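About Maltine
By Chantal Turcotte
July

We write control and planning software for robots with two arms. If you came to this page hoping to read that robots are about to do your packing for you, I should say early that I don't think so, and I run the place.

Maltine began as a side argument at a company called Hrubý, where four of us maintained the motion planner for a line of single-arm cells. The planner was good. The sales deck for the planner was much better, and after a couple of years of explaining the distance between the two to customers, we left. I still think the deck was dishonest. I also think most decks in this business are, including one or two of ours from the first year, which have been taken down.

Our main product is Zitier. It sits between whatever decides what the arms should do (a script, a learned policy, a person with a controller) and the arms themselves. It checks that the two arms won't meet in the air, it smooths the motion, and it keeps a record of every command it changed and why. That record is the part customers care least about on the first call and ask for most by the third.

A lot of our work is on small, dull objects. Phone-sized things, trays, lids, boxes. They are hard for reasons that don't show up well in a talk.

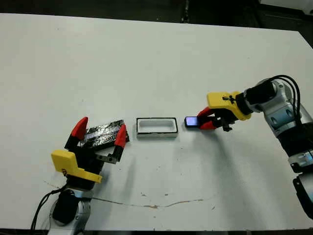
Take shiny surfaces. Depth cameras dislike them, and learned perception isn't as immune as its authors claim. A model can score well on a test set and then put the edge of a glossy lid a finger's width from where it is. We've read plenty of papers that call this solved. We've tried several of them on our own table, and our standing advice is to assume your pose estimate is wrong and plan so that being wrong is cheap. Approach slowly, close gently, look again before letting go.

The second piece of software is Jullow, which handles calibration between cameras. A two-arm setup usually has a view from above and a view from each wrist, and those views disagree. People tend to calibrate once, on a Monday, and then trust the numbers until something gets scraped. Jullow checks the agreement while the robot works and complains when it drifts. Early versions complained all the time. The current one complains less, and I would like to claim this is entirely down to better statistics, but part of it is that we raised the threshold.
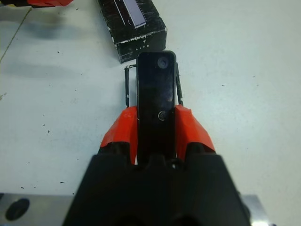 We get asked whether any of this will matter once the big end-to-end models arrive. Maybe it won't. I've been told to expect that by next year for several years now. What we see in practice is that the better the policy gets, the longer people let it run without watching, and the more they want something underneath it that will refuse a bad command. A learned policy has no opinion about your joint limits. Somebody has to hold one.

How we test: every release of Zitier goes through 3,688 recorded runs, replayed against the new build, and then through live work on real arms. We don't publish a single success rate. I have yet to see one that survived a change of lighting or a new roll of tape, and we'd sooner hand you the logs. Of those recorded runs, 3,319 were clean. The others are in the set precisely for being ugly, and they've caught more regressions than the clean ones have. 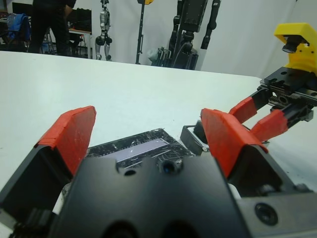 Simulation gets used here too, mostly for checking that the code doesn't do something stupid before it reaches hardware. It's fine for that. It is poor at contact, at cables, and at anything that crinkles. If a vendor shows you a lid dropping neatly onto a tray in simulation, ask to see it done on a table – and ask to pick the table.

There are nine of us now. Everyone who writes code also spends time running the arms, me included, and I'm the slowest at it. We don't have a research group with its own name. We don't take projects where the robot is there for the press visit, and we've turned down a few that paid well.

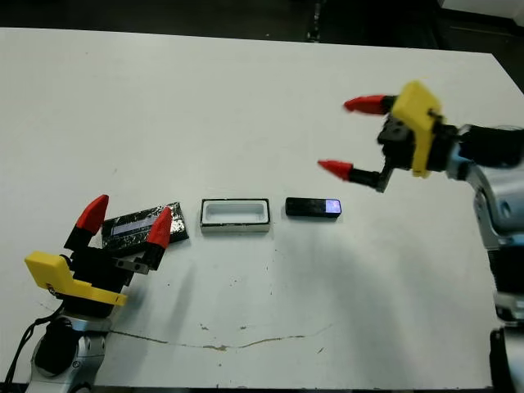 If you want to work with us, send a description of the task, the arms you have, and what went wrong last time. The last part is the most useful. We'll tell you within a week or so whether we think software is your problem. Quite often it's the gripper, or the part should be redesigned, or a person is doing the job perfectly well already and should be left to it. We don't charge for that answer, though I'm told we ought to.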